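Ticket 823 – Right gripper loses tracking when a garment is hung on the coat rack
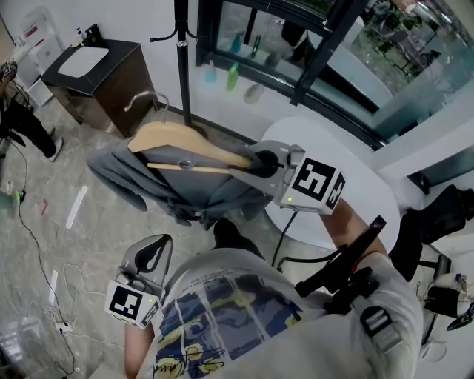
Jacket on hanger, held with the right gripper, coat rack behind. Both indicator lights green.

Opened by: Ida Kleinschmidt
Date: 17 August 2024
Site: Sauerland room
Software: Tunow recorder
Priority: normal

What happens

During the coat rack task, the position of the right gripper jumps to the side for a moment and then freezes. The left gripper stays correct. The light on the right gripper remains green the whole time, so the operator does not notice the problem and continues. We find it only later, when we play the recording back. Today 14 recordings have this fault and I have marked them as not usable.

What I expected

If the marker cube is lost, the recorder should give a warning, or at least stop the recording.

What I tried

1. Restarted the recorder. No change.
2. Cleaned the faces of both cubes with a dry cloth. No change.
3. Changed the cable of the right gripper to the spare one. The jump is still there.
4. Did the same movement with an empty hanger. No fault.
5. Did it again with the jacket, but slowly. The fault comes less often, but it comes.

My feeling is that it has to do with the jacket, but I am not sure. The cable is also pulled a little when the arm goes up to the hooks, and I can not separate these two things alone.

Reply from Knut Brinkmann, Grindero support

Thank you Ida, the list is very helpful. The green light tells only that the gripper has power and connection. It says nothing about the tracking, and I agree that this is confusing. I looked at two of your recordings. In both of them the jump begins when the hood comes in front of the cube. The recorder then takes a wrong face of the cube and keeps it for up to 5 seconds.

Please open the settings, go to Tracking, and switch off "hold last face". Then record the jacket again at normal speed. Please also fix the cable to the forearm with tape, so that it has some slack at the gripper.

Reply from Ida Kleinschmidt

Done both. With "hold last face" off, the position is missing for a short moment when the hood covers the cube, but it comes back at the right place. No more jumps. I then put the setting on again, with the cable still taped, and the jump came back – so the cable was not the reason.

A short gap is OK for us. A wrong position is not, as it goes into the training without anybody seeing it.

Reply from Knut Brinkmann

Good test. I have sent the missing warning to the developers as a separate request. Until it is ready, please leave the setting off on all stations, also on Stullevura, where the same version is installed.

Status: workaround in place, waiting for recorder update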